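El mantenimiento se hace a ras de suelo

Preneck, 7/24/22

Se habla mucho del software de los humanoides domésticos y poco de la carpintería que llevan debajo. En Preneck trabajamos con uno junto a una cama, y la mayor parte de mis horas de junio se fueron en la tarima y en los cables. De 753 ciclos anotados, 20 terminaron en parada, y 5 de esas paradas fueron fallos del robot. Las demás venían del puesto: un tablón que cedía, un cable mal tendido.

Mi opinión es que la tarima debe figurar en el plan de revisión igual que una articulación. En Gromby la tratan como mobiliario y la miran cuando cruje.

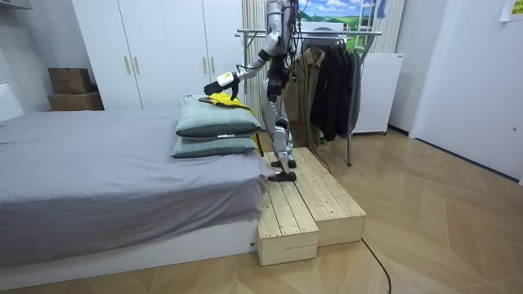
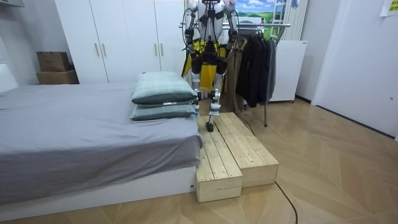 Tarima de pino de dos alturas, arrimada a la cama.

Desde Bråten me contestan que exagero, que una base metálica atornillada resuelve el asunto y que revisar madera cada 400 ciclos es tirar el turno. Puede ser. En Sostdale la montaron y ahora, cuando cambian la cama de sitio, pierden la mañana. Yo sigo prefiriendo los tablones y una llave a mano.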